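How to get the most out of a robot demo day

By Callum Hebden, 28 November 2023

I went along to the Skindell open day knowing next to nothing about robot arms, and I had a brilliant time (all 7 hours of it!). So, my tips. Get there early and grab a spot by the simulator screen. Ask to change the view – Chathurika, who ran ours, was happy to keep switching. Watch the fingers first, then the whole arm. And do ask daft questions, I asked loads!

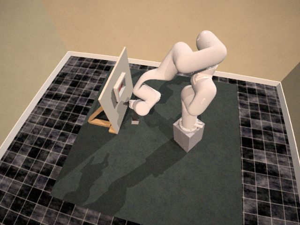
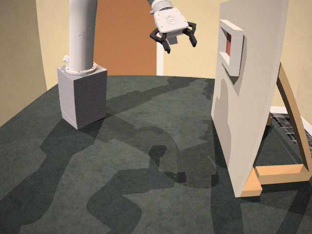
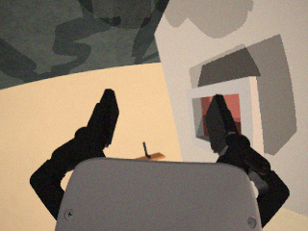 The simulated arm and the board with the red panel, in three views.

Recent posts
Packing for a trade fair
My July workshop diary

We use cookies to keep this site running. OK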